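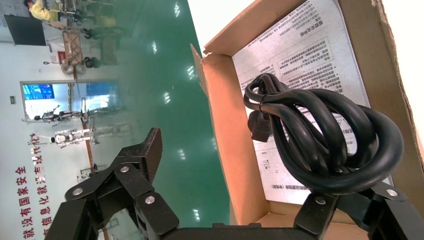

수노라는 종교 단체인가요?
수노라는 어느 교단에도 속하지 않은 경전 강독 학교입니다. 여러 종교의 경전을 번역본으로 읽는 강좌를 열며, 예배나 법회, 기도 모임은 하지 않습니다. 신앙이 있는 분도 없는 분도 같은 조건으로 등록합니다.

수노라 소개

종교를 다루는 학교의 소개 글은 대개 비슷하게 시작합니다. 모든 종교는 결국 같은 산을 오르는 여러 갈래 길이라는 문장입니다. 우리는 이 문장을 믿지 않습니다. 적어도 읽어 보기 전에 믿을 이유는 없다고 봅니다. 산이 하나인지 여럿인지, 애초에 산이 있기는 한지, 그 판단을 첫 쪽에서 내려 놓고 시작하면 나머지 쪽을 읽을 필요가 없어집니다.

수노라는 경전을 천천히 읽는 곳입니다. 한 학기에 한 권, 때로는 한 권의 일부만 읽습니다. 전도서를 읽는 학기에는 전도서를 읽고, 법구경을 읽는 학기에는 법구경을 읽습니다. 꾸란의 한 장을 놓고 몇 주를 보낸 적도 있습니다. 진도가 느리다는 불평은 개교 때부터 들어 왔고 그중 상당수는 정당한 불평입니다. 그래도 속도를 올릴 계획은 없습니다.

어떻게 시작했나

수노라를 처음 제안한 사람은 지금 원장을 맡고 있는 젭투 솀웨타(Jeptoo Shemweta)입니다. 솀웨타는 오랫동안 종교 간 대화 행사에서 통역을 했습니다. 그런 행사에서는 덕담이 많이 오갑니다. 평화, 사랑, 존중 같은 단어를 하루 종일 옮기다 보면 누가 어느 종교를 대표해 나왔는지 구별이 잘 안 됩니다. 솀웨타가 보기에 참석자들은 서로의 경전을 거의 읽지 않은 채 서로의 경전을 칭찬하고 있었습니다. 본인의 경전도 오래전에 읽은 기억으로 말하는 경우가 있었다고 합니다.

첫 강독반의 참가자는 4명이었습니다. 욥기를 읽었고, 마지막 모임까지 욥의 친구들이 틀린 말을 했는지 합의하지 못했습니다. 그 반의 기록을 보면 엘리바스의 첫 연설에서만 세 번 모임이 멈췄습니다. 한 분은 중간에 그만두었습니다가 다음 학기에 돌아왔습니다. 왜 돌아왔는지는 기록에 없습니다.

초기에는 이름이 없었습니다. '수노라'는 나중에 등록 서류를 내면서 정한 이름이고 특별한 뜻은 없습니다. 산스크리트어에서 왔다거나 히브리어에서 왔다는 설명을 인터넷에서 보신 분이 계신데, 우리가 한 설명이 아닙니다. 깊은 뜻이 있을 것 같은 이름에 깊은 뜻이 없는 경우도 있습니다.

두 번째로 합류한 나오미 가찬자(Naomi Gachanja)는 교과 담당입니다. 강좌마다 쓸 번역본을 고르고, 번역끼리 어긋나는 대목을 모아 비교표를 만듭니다. 가찬자는 신앙인이고 솀웨타는 아닙니다. 두 사람이 각자 무엇을 믿는지는 수업에서 다루지 않습니다. 물어보시면 대답은 하지만 길게 하지는 않습니다.

우리가 의심하는 것들

소개 글에는 보통 가치나 신념을 적습니다. 우리는 의심하는 것을 적어 두는 편이 수강을 고민하는 분께 더 쓸모 있다고 생각했습니다.

먼저 황금률입니다. 모든 종교에 황금률이 있다는 포스터를 보신 적이 있을 겁니다. 열 개 남짓한 종교의 문장을 둥글게 늘어놓고 가운데에 지구를 그린 포스터 말입니다. 문장들은 대체로 실제로 있는 문장입니다. 그러나 앞뒤를 함께 읽으면 어떤 문장은 이웃을 말하고, 어떤 문장은 같은 공동체 사람을 말하고, 어떤 문장은 통치자에게 건네는 조언입니다. "하라"로 끝나는 것과 "하지 말라"로 끝나는 것을 같은 말로 쳐도 되는지도 따져 볼 일입니다. 포스터가 거짓이라고까지는 하지 않겠습니다. 다만 그걸 교재로 쓰지는 않습니다.

다음은 '원래 뜻'이라는 말입니다. 원어로 보면 원래 뜻은 이렇다는 설명을 강단에서도 들을 수 있고 동영상에서도 들을 수 있습니다. 원어를 아는 일은 중요합니다. 문제는 사전의 첫째 뜻풀이 하나를 들고 와서 수백 년 동안의 해석을 한 번에 뒤집는 경우입니다. 수업에서 누가 "원래는"이라고 말하면 어느 사전의 어느 항목인지 묻습니다. 강사에게도 묻습니다. 강사가 대답을 못 하고 다음 주로 넘긴 일이 여러 번 있습니다.

종교가 없는 사람이 더 객관적으로 읽는다는 생각도 의심합니다. 무신론자인 수강생이 출애굽기를 읽으며 처음부터 끝까지 반박할 곳만 찾는 일이 있습니다. 신자가 처음부터 끝까지 변호할 곳만 찾는 것과 읽는 방식이 비슷합니다. 둘 다 같은 구절에 밑줄을 긋고 같은 구절을 건너뜁니다. 족보와 성막 치수는 양쪽 모두 건너뛰는데, 우리는 그 부분도 읽습니다.

대화의 효과도 조금 의심합니다. 다른 종교의 경전을 읽으면 관용적인 사람이 된다고 약속하는 프로그램이 많습니다. 우리는 그런 약속을 할 근거를 갖고 있지 않습니다. 수강 전후로 설문을 돌려 보자는 제안도 있었습니다. 자기 발로 찾아와 수강료를 낸 사람에게 당신은 더 관용적이 되었느냐고 물으면 그렇다는 답이 나올 게 뻔해서 하지 않기로 했습니다. 더 까다로운 독자가 되어 가족 모임에서 환영받지 못하게 되었다는 후기는 한 번 받았습니다.

강좌는 이렇게 진행됩니다

모임 한 번에 읽는 분량은 한두 쪽입니다. 먼저 한 사람이 소리 내어 읽고, 이어서 다른 번역으로 한 번 더 읽습니다. 번역이 갈라지는 곳에 표시를 하고, 거기서부터 이야기를 시작합니다. 첫 시간에는 해설서를 펴지 않습니다. 주석은 둘째 시간부터 보는데, 신앙 공동체 안에서 나온 것과 바깥의 연구자가 쓴 것을 같이 놓습니다.

지켜야 할 약속이 있습니다. 그 자리에 없는 사람의 종교를 대신 설명하지 않습니다. "불교에서는"이나 "이슬람에서는"으로 시작하는 말은 되도록 "이 구절에서는"으로 바꿔 말합니다. 처음에는 답답해하시는 분이 많고, 끝까지 답답해하시는 분도 있습니다. 전도는 금지입니다. 탈종교를 권하는 것도 같은 항목으로 금지합니다. 쉬는 시간에 복도에서 하는 대화까지 단속하지는 않습니다만 전단을 돌리면 등록을 취소합니다.

시험과 수료증은 없습니다. 이력서에 적을 수 있는 자격을 찾으신다면 다른 기관을 알아보시는 편이 낫습니다.

드롤렐 문고

수노라 안에는 드롤렐(Drolell) 문고라는 작은 서가가 있습니다. 경전 번역본과 주석서를 합쳐 2,000권을 갖추고 있고, 수강생은 학기 중에 빌려 갈 수 있습니다. 같은 책의 다른 번역을 되도록 많이 모으는 것이 수집 원칙입니다. 그래서 서가가 다양해 보이지는 않습니다. 도덕경만 한 칸을 차지하고, 그중에는 번역자가 중국어를 몰랐다고 머리말에서 밝힌 책도 있습니다. 그런 책도 버리지 않습니다. 널리 읽힌 오역은 정확한 번역만큼이나 설명할 거리가 많습니다.

기증은 받되 전부 서가에 꽂지는 않습니다. 저자가 직접 계시를 받았다는 원고를 보내 주시는 분들이 계신데, 읽어 보기는 하지만 답장은 드리지 못합니다.

니디츠 노트와 웨어 모임

니디츠 노트(Niditz)는 수강생이 쓰는 소식지입니다. 학기마다 한 번 나오고 지금까지 19호가 나왔습니다. 수업에서 결론이 나지 않은 논쟁을 양쪽 주장 그대로 싣는 것이 편집 방침입니다. 한쪽이 이긴 것처럼 정리해 달라는 요청은 받지 않습니다. 가장 많은 반론이 들어온 글은 요나서의 박넝쿨에 관한 글이었습니다. 물고기에 관한 글은 의외로 반응이 없었습니다.

웨어(Were) 모임은 강좌를 마친 분들이 따로 이어 가는 강독 모임입니다. 학교가 운영하지 않으며 강사도 보내지 않습니다. 4월에 새 책을 정하는데, 한번은 책을 정하는 토론이 책을 읽는 기간보다 길어졌다고 들었습니다. 참여를 원하시면 학교로 연락 주시는 대로 모임에 전해 드립니다.

돈은 어디서 나오나

종교와 관련된 기관을 볼 때 가장 먼저 확인해야 할 항목이라고 생각해서 적습니다. 수노라는 수강료와 개인 후원으로 운영됩니다. 교단, 사찰, 교회, 정당에서 오는 돈은 받지 않습니다. 무신론 단체의 후원 제안도 한 차례 거절했습니다. 상대는 조건이 없다고 했지만, 조건 없는 후원이라는 말을 우리가 잘 믿지 못했습니다.

강좌 교재비는 3,000원입니다. 복사와 제본에 드는 값이고, 책을 직접 가져오시면 내지 않으셔도 됩니다. 수강료가 부담되시는 분은 신청할 때 말씀해 주세요. 증빙 서류를 요구하지 않습니다. 후원자의 이름은 벽이나 홈페이지에 게시하지 않으며, 후원을 많이 했다고 읽을 책을 고를 권한이 생기지도 않습니다.

받았던 비판

교단 쪽에서는 신앙 없이 경전을 읽는 것은 악보를 보면서 노래는 듣지 않는 것과 같다고 했습니다. 일리가 있습니다. 우리가 읽는 책은 대부분 낭송되고 암송되고 의례 속에서 쓰여 온 책입니다. 교실에 앉아 글자만 들여다보면 놓치는 것이 있고, 무엇을 얼마나 놓치는지 우리가 다 안다고 말할 수도 없습니다. 그래도 악보를 읽을 줄 아는 것은 쓸모가 있다고 생각합니다.

반대쪽에서는 왜 하필 경전이냐고 물었습니다. 오래된 책이라면 다른 것도 많은데 경전만 골라 읽는 것부터 특별 대우라는 지적입니다. 이것도 쉽게 물리치기 어려운 말입니다. 우리의 답은, 지금도 많은 사람이 이 책들을 근거로 결혼하고 장례를 치르고 투표를 하니 무엇이 적혀 있는지는 알아 두자는 정도입니다. 충분한 답인지는 모르겠습니다.

강사진이 지나치게 냉소적이라는 후기도 있었습니다. 강사 회의에서 돌려 읽었고, 의견이 갈렸습니다.

등록 안내

정규 강좌는 봄과 가을에 엽니다. 처음 오시는 분은 첫 모임을 무료로 들어 보고 결정하실 수 있습니다. 종교가 무엇인지 신청서에 적는 칸은 없습니다. 예전에는 있었는데, 그 칸을 채우느라 고민하다가 신청을 포기했다는 분이 계셔서 없앴습니다.

외부 강연 요청은 가찬자가 검토합니다. 종교 화합 선언문 낭독이나 공동 기도 순서가 들어 있는 행사에는 나가지 않습니다. 취재 요청은 원장에게 보내 주시고, "종교의 미래"를 한마디로 말해 달라는 질문은 빼 주시면 고맙겠습니다.

이 소개 글은 2022년 7월 26일에 고쳐 썼습니다. 틀린 내용을 발견하시면 어느 문단의 어느 문장인지 적어서 사무실로 보내 주세요.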